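Selling Your Stuff in One Morning: What I've Learned from Yard Sales
Speaker notes, Tidstead Community Center, Monday night series

(Wait for people to sit. Check the mic. Coffee is in the back, tell them twice.)

Okay, hi everybody. I'm Vicente, I live over on Wineck Street, and I've been having yard sales long enough that my neighbors know my folding tables by sight. I made 186 dollars at my first one and thought I was a genius. Then I added up the ads, the poster board and the donuts, and I was a little less of a genius. So tonight is mostly the stuff I wish I'd done that first time.

(Ask: who has a sale planned for this spring? Who has a garage they can't park in? Same hands, usually.)

START TIME
I put 8 a.m. on the sign and people show up at 7:15. Every time! Decide ahead of time if you're going to sell to early birds. I do, but full price, no haggling until eight. Say it nicely and most people laugh and pay it. Have your change ready the night before. I start with 30 in ones and a roll of quarters, and I keep it in an apron, on my body. Do not use a cash box. (Tell the cash box story if the room is friendly. Keep it short, Vicente.)

PRICING
Put a price on everything. I know it's boring. I sit in front of the TV with the stickers and do it over a few evenings. People will walk away from a nice lamp before they'll ask a stranger what it costs — I do it myself. Round numbers, quarters at the smallest. Nothing ending in 99, you're not a store.

Big furniture: look up what the same thing goes for used, then knock off a third. You want it gone by noon. My Vermeulen dresser, the one my aunt left me, sat through two whole sales at 90 and went in ten minutes at 43. Was I happy about it? No. Was I happy to get that wall back? Oh yes.

(Sip of water. Next slide is the sign slide.)

SIGNS
Fat black marker, an arrow, the street name, done. Somebody is reading it through a windshield. Walk the route from the main road and put one at every turn, and please go back and pick them up after. We still have one on Kurnia Avenue from last April and it isn't mine, I checked.

LAYOUT
Good stuff by the curb. Anything with wheels, anything that looks like a tool, anything a guy in a truck might slow down for. Clothes hang if you can manage it, a ladder and a broom handle will work. Nobody digs through a pile of sweaters on a tarp except my sister.

Run an extension cord out so people can plug things in. I sold three fans and a waffle iron that way.

KIDS' THINGS
Low table, always, where kids can reach. Parents get an extra ten minutes to shop if the kids are busy. Building bricks I sell by the bag, freezer bags, one price. I leave a handful loose to play with and I don't worry about getting them all back. Puzzles: tape the box shut and write on it if there's a piece missing. People don't mind missing pieces, they mind finding out at home.

THE LAST HOUR
At eleven everything goes half off. In the last 15 minutes it's fill-a-bag for two bucks. What's left goes straight into the car and then to the thrift store, same day. It does not go back in the garage! (Say this one slowly.)

QUESTIONS
Likely ones: rain dates, permits (call the town office, it depends on your street), taking payments on your phone, what to do with old TVs. I have no good answer on old TVs. 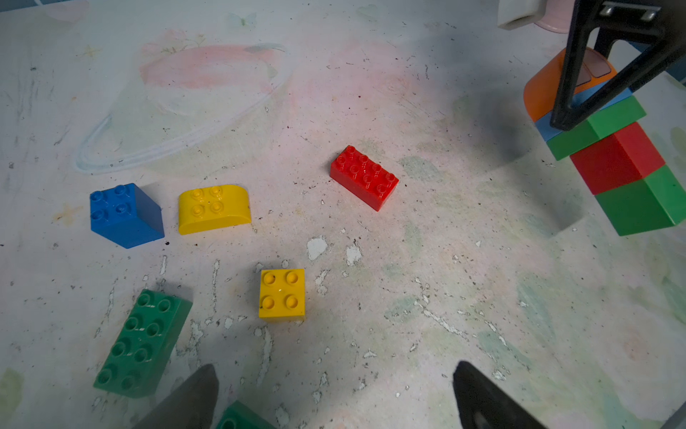
Vicente Sosa

Price sticker sheets are by the door, take a couple on your way out.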